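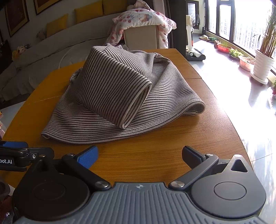 图2-1 细条纹针织衣物,自然堆放状态

## 第二讲 纬编针织物的线圈结构与尺寸稳定性

适用课程:纺织材料学基础。本讲义与教材第四章配合使用,符号沿用上一讲的约定。

### 2.1 基本概念

纬编针织物由纱线沿横向依次弯曲成圈并相互串套而成。线圈沿横向连接形成的行称为横列,沿纵向串套形成的列称为纵行。横向相邻线圈对应点之间的距离为圈距 A,纵向相邻线圈对应点之间的距离为圈高 B,单位均取 mm。

密度分横密与纵密,习惯上以 5 cm 长度内的线圈数表示:

- 横密 P_A = 50 / A
- 纵密 P_B = 50 / B

密度对比系数 C = P_A / P_B,反映线圈在稳定状态下的形态。比较不同织物的密度时,须先确认纱线线密度相同,否则应改用未充满系数。

### 2.2 线圈长度

线圈长度 l 指一个线圈所含纱线的长度,包括圈干与沉降弧。测定方法有拆散法、投影近似计算法和上机测量法。实验课采用拆散法:沿横列拆出纱线,加规定预加张力,量取伸直长度,再除以该段所含线圈数。

未充满系数 δ = l / d,d 为纱线直径。δ 越大,织物越稀松,抗起球和抗勾丝性能一般越差,透气性则相应提高。

### 2.3 卷边与脱散

纬平针织物的自由边缘有明显卷边倾向,由弯曲纱线力图伸直的内应力引起。纵向断面的边缘卷向织物反面,横向断面的边缘卷向正面,因此四角处两种作用部分抵消,卷边较弱。罗纹组织正反面线圈纵行相间配置,正反面纵行数相同时卷边力相互平衡,基本不卷边。

纬平针可沿顺、逆编织方向脱散;1+1 罗纹只能逆编织方向脱散。裁剪后的衣片应尽早缝合或锁边。

### 2.4 横条纹的形成

色织横条通常由调线机构按横列更换色纱得到,条宽等于该色横列数与圈高之积。圆纬机为多路同时编织,条纹循环受进线路数限制。Reisinger 实验圆机共 54 路,不使用调线装置时,两色纱按路排列,一转内的循环横列数最大为 54,且较短的循环须能整除 54。

每个横列实际呈螺旋线,首尾存在高度差,该差值随路数增加而增大。开幅后若不作整纬处理,条纹与纵行不垂直,称为纬斜。合缝时对条困难多源于此。

### 2.5 松弛收缩

下机织物处于受拉状态,需经松弛才能接近稳定尺寸:

1. 干松弛:无张力平放于标准大气中,至尺寸不再变化。
2. 湿松弛:无张力浸水,取出后平铺晾干。
3. 全松弛:湿松弛后加以机械搅动并翻滚烘干。

尺寸变化率 = (L₁ − L₀) / L₀ × 100%,L₀ 为处理前长度,L₁ 为处理后长度。负值表示收缩,纵、横向分别报告。悬挂会使针织物因自重纵向伸长,取样前不得悬挂存放。

### 2.6 实验安排

试样取自 Vondau 样布库,距布边不足 10 cm 的部位不取。每组领取纬平针与 1+1 罗纹各 2 块,测定 A、B、l,计算 P_A、P_B、C 与 δ。报告须附原始读数,计算结果保留 2 位小数。

### 思考题

- 线圈长度不变而纱线变粗时,δ 与透气性如何变化?
- 条纹衣片侧缝处条纹错位,如何区分裁剪误差与纬斜?

术语:横列 course;纵行 wale;沉降弧 sinker loop;未充满系数 linear loop modulus。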